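Minutes of the Craft and Story Bag Group
Ogundipe Room, 16th January

In the chair: Beathag Rankin
Minutes: also Beathag (my pen was closest!)

1. Welcome and last minutes

Beathag welcomed everyone back after the break and said how wonderful it was to see the room so full, including three people who joined us for the first time. The last minutes were read and accepted with one fix: the glue order was from Jolero, and we had written Skirkix. Apologies to both.

2. Story bags: how they're coming along

This took up most of the evening and it was a joy. For the new folks: a story bag is a set of small things that a child pulls out one at a time and makes up a tale about as they go. We are making them for the spring reading days in April, and the target is still 100 bags. The rule of thumb is one natural thing, one soft thing and one thing with straight sides, and after that it's up to the packer.

We spent a good long while on the shell, the red cloth and the green block, which is fast becoming everybody's favorite set. The shell got the most love. It has that long narrow point at one end and the stepped spire at the other, and the pale lip opening out at the side, and people kept coming up with new things it could be (a horn, a castle tower, a house for somebody very small). The cloth is such a strong raspberry pink that it sets everything else off, and bunched up it could be a rose or a dragon's heart or a bad day's laundry.

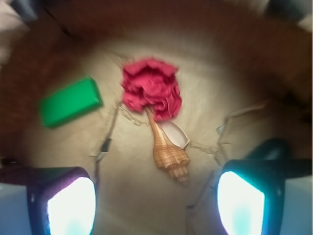 Shell, cloth and green block from the story bag set.

There was a lively talk on whether shells with points belong in bags for the youngest group. Agreed that the long shells go to the older children only, and the little ones get smooth round pebbles. Beathag will sort the shell box before the next meeting.

It was also asked whether the cloth should be hemmed. Opinions were split right down the middle! Those in favor said raw edges will fray after a few washes. Those against said hemming takes forever and a frayed edge is part of the fun. We settled on pinking shears for now and we'll look again once the first bags have been used.

3. Paper bags or cloth bags

Carried over from last time. The cloth bags are lovely but slow to sew, and we have a big stack of brown paper bags from Ikivier just sitting in the closet. The case for paper: it makes a great rustle when you reach in, it stands up by itself, and the children can draw on it. The case against: it tears, and it won't last past one or two outings.

One very good tip came out of this. If you roll the top of the bag down a few times, the opening holds its shape and you can get your whole hand in without a fight. Several of us tried it on the spot and were converted.

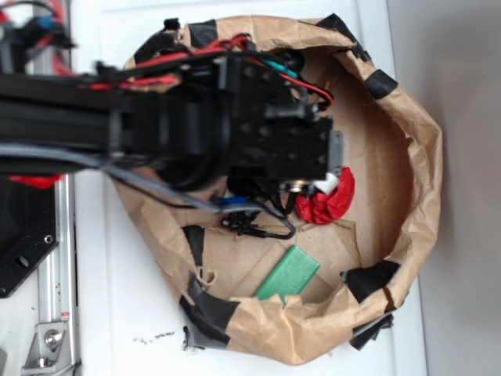

A flat piece of card in the bottom helps as well, and it gives small things somewhere to lie so they don't all slide into one corner. Old cereal boxes are just right for this, so please start saving yours and bring them flattened.

Decided: paper bags for the reading days, cloth bags for the sets that stay here in the room. Passed with lots of yes votes and one "fine, but I'm still sewing mine." Very glad to hear it.

4. Supplies

Blocks: plenty of green, nearly out of yellow. It was suggested that a whole run of bags could have green blocks and nobody under seven would mind. Skirkix will be asked for a price on 200 mixed blocks.
Fabric: the scrap drawer won't close. Please take some home, cut it into handkerchief-sized squares and bring it back.
Labels: still to be designed. Beathag would love something hand-lettered, and so would the rest of us.

5. Money

The balance stands at $2578 after the fall sale, a terrific result, and thank you to every single person who baked. Agreed to set aside a little for extra card and string. Anything bigger will come back to the group first.

6. Any other business

a) The closet key now hangs on the hook inside the kitchen door.
b) A request for a packing afternoon, with soup. Huge enthusiasm. Date to be set once we know when the room is free.
c) Someone left a gray scarf on the back of a chair last time. It's in the basket by the coats.
d) Could the last person out please check both windows, as one of them was found open again.

To do before next time
Beathag: sort shells, write to Skirkix, ask for room dates
Everyone: cereal boxes, fabric squares, label ideas

Closed after 2 pots of tea and the rest of the ginger cake.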